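Setting up the Zutero hand-held gripper kit for tabletop recording

The Zutero is a hand-held two-finger gripper sold by Haberkorn as a kit for recording manipulation demonstrations without an arm. The operator carries the tool, performs the task, and the recordings are used later to train a policy. This page covers first assembly through to a usable tidy-up session. It applies to the current kit with the blue textured finger pads. The older Prisisden adapter uses a different bolt pattern and is not covered.

What you need

Zutero gripper body and handle
One pair of finger pads
Camera and mount
Cullwood base station, or a laptop with 700 GB free
2.5 mm hex key (supplied) and a small screwdriver (not supplied)

Step 1. Fit the pads

Open the jaws fully. Slide each pad over its fingertip until the shoulder seats, then tighten the retaining screw until it stops turning freely. Do not use thread locker. Close the jaws slowly and check that the pads meet along their full height. If they meet at the top only, one pad is on the wrong side.

Step 2. Mount and aim the camera

Attach the mount loosely and open the preview. Both fingertips should stay visible through the whole stroke, with the work surface and a fair amount of the room beyond them. Tracking relies on fixed features in the background, so a tool aimed steeply down at a plain bench will drift. Tighten the mount and do not touch it again until the session is finished.

Step 3. Calibrate the stroke

Select Calibrate on the base station. Open, close, and open again at an even pace. Repeat if the reported error is over 3,000 counts – the usual cause is a pad rubbing on its neighbour.

Step 4. Lay out the objects

Object choice matters more than object count. Pick items that differ in diameter, surface and finish, and vary how they are placed between takes.

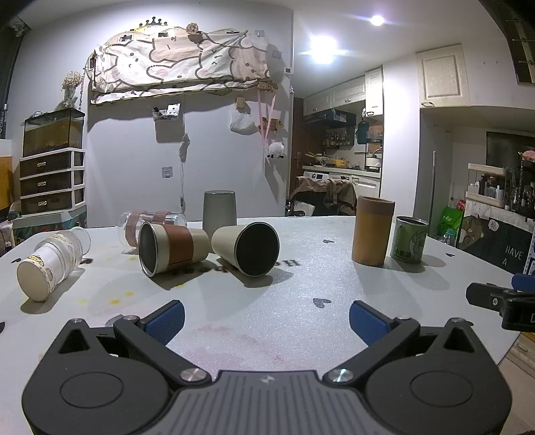
Cup-righting is a good first task for the kit, as it needs a grasp, a rotation and a controlled release. Keep a mix of orientations on the table: several cups on their sides, mouths and bases facing different ways, the grey one inverted, and the bamboo-textured container and the green tin left standing. The clear jar on its side is a harder item, and we suggest leaving it out of the first 17 takes. Approach with the jaws wide open and come in square to the cup wall.

Step 5. Record

Hold the tool still for two seconds, start the take, perform the task at half your normal speed, and hold still again before stopping. Keep takes under 18 seconds. Discard any take in which your free hand enters the view.

Step 6. Check and export

Play back the first and last take of each batch. If the path jumps, repeat Step 2 in better light. Export writes one folder per take, and incomplete takes are flagged in the log but not deleted.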